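Visita al centro de reutilización Unura, en Brultano
2019-11-26
Texto de Mesfin Tufa

El centro Unura abre sus puertas al público dos veces al año, en otoño y en marzo. Yo quería ir ya en la edición anterior, pero la inscripción se cerró antes de que yo leyera el correo. Esta vez me apunté el primer día. Fuimos en el autobús de línea que sale de la estación vieja y que para, según el horario, delante de la puerta. En la realidad para en la rotonda, y de allí hay que caminar un buen trozo por el arcén, con camiones pasando al lado. Recomiendo a quien vaya en marzo que lleve calzado cerrado y que no confíe en el mapa del folleto, donde la entrada está dibujada en el lado equivocado de la nave.

El edificio fue una fábrica de conservas. Todavía se lee una parte del nombre antiguo encima del muelle de carga, y la señora que nos recibió nos contó que, cuando llueve varios días seguidos, en el sótano vuelve un olor a vinagre. Nos dieron un chaleco a cada uno y nos dividieron en grupos de 20 personas. El nuestro empezó por el final, es decir, por la tienda, para no coincidir con los otros.

Me pareció un orden raro, pero tuvo su ventaja. Primero vimos las cosas limpias y con su precio, y después entendimos de dónde venían. En la tienda hay sobre todo muebles y vajilla. Los platos se venden sueltos, por peso, y había una pareja que buscaba con mucha paciencia los que hacían juego. Las sillas cuestan 5 euros si no son de un juego completo. Pregunté por qué no venden colchones y me respondieron que no los admiten en ningún caso, tampoco los nuevos con plástico, y que es la pregunta que más reciben por teléfono.

Después pasamos a la recepción. La empresa Moldovan trae la carga por la mañana, de las recogidas a domicilio y de los puntos limpios de la comarca, y en un día fuerte, como los de final de mes, pueden llegar hasta 70 bultos grandes. Una persona decide en la misma rampa adónde va cada cosa. Trabaja con tizas de colores: el blanco significa tienda, el amarillo taller, el rojo desguace. Estuvimos allí bastante rato, porque era entretenido adivinar el color antes de que lo marcara, y yo me equivoqué mucho. Un armario que me parecía magnífico recibió el rojo por la carcoma, que yo no había visto. Una mesa feísima, con las patas pintadas de verde, fue directa al taller.

El taller de madera es la parte más grande y también la más fría. Allí se encolan las patas, se cambian los tiradores y se lija. El encargado nos explicó la diferencia entre la cola de carpintero normal y la que usan para las sillas, que se puede volver a soltar con calor. No conocía la palabra «espiga» en este sentido y la he apuntado. También dijo que las sillas de cocina de los años sesenta son las mejores que les llegan, y que las de jardín no compensan nunca el trabajo.

En la zona de textil no pudimos entrar por el polvo, solo mirar desde la puerta. La ropa se clasifica por estación y se guarda seis meses. Una parte se corta para trapos y se vende a imprentas y a garajes. Nos enseñaron una bolsa de trapos blancos, que son los más caros, y otra de colores mezclados.

Luego vinieron los aparatos eléctricos. Las lavadoras se prueban con agua y tienen garantía; los hornos no se venden. Los ordenadores de mesa se abren y se miran por dentro, con sus cables, el ventilador y la placa. A mí me gustó ver que por dentro hay casi más colores que en la sección de juguetes.
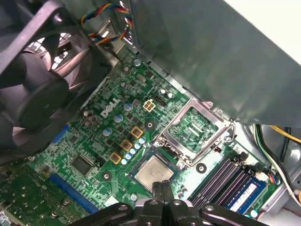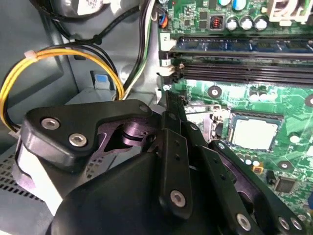 Grupo de Consumo y Reutilización · Centro Cívico Althorpe

A media mañana hubo una pausa con café y bizcocho en el comedor del personal. Las tazas eran todas distintas y, naturalmente, estaban a la venta. Yo me llevé la mía, una azul con el asa un poco gruesa, por cincuenta céntimos.

En la pausa se abrió un debate que para mí fue lo más interesante del día. Una vecina de Brultano se quejó de que los precios de los muebles han subido y de que ya se ven revendedores a primera hora, con furgoneta. La responsable de la tienda no lo negó. Explicó que han puesto un límite de dos muebles por persona y día, pero que los revendedores vienen con la familia. Alguien propuso reservar los sábados para las personas empadronadas en el municipio. Otro señor contestó que entonces él, que vive al otro lado del río, a un kilómetro, no podría comprar nunca. No se llegó a ningún acuerdo, y tampoco era el lugar para ello, pero se habló con respeto y la responsable tomó notas.

Por último vimos los libros. Están en un pasillo largo, sin calefacción, ordenados por el color del lomo. A los bibliotecarios de nuestro grupo esto les dolió visiblemente. Nos dijeron que antes los tenían por materias y que se vendían peor. Encontré una gramática del español impresa en los años setenta, con los ejercicios resueltos a lápiz y con bastantes errores, y también la compré.

Algunas notas prácticas para la próxima visita:
La duración es de tres horas con la pausa incluida.
El recorrido tiene dos tramos de escalera. Hay montacargas, pero se debe avisar al inscribirse.
En la tienda se paga en efectivo o con tarjeta; en el pasillo de los libros, solamente en efectivo.
No se pueden llevar donaciones el día de puertas abiertas. Un señor llegó con una lámpara de pie y tuvo que pasear con ella toda la mañana.
El autobús de vuelta pasa a y cuarto, y el siguiente tarda una hora.

La inscripción para marzo se hace en la secretaría del centro cívico, en el horario habitual. Quien tenga fotografías de la visita puede dejarlas allí también, con el nombre en el sobre.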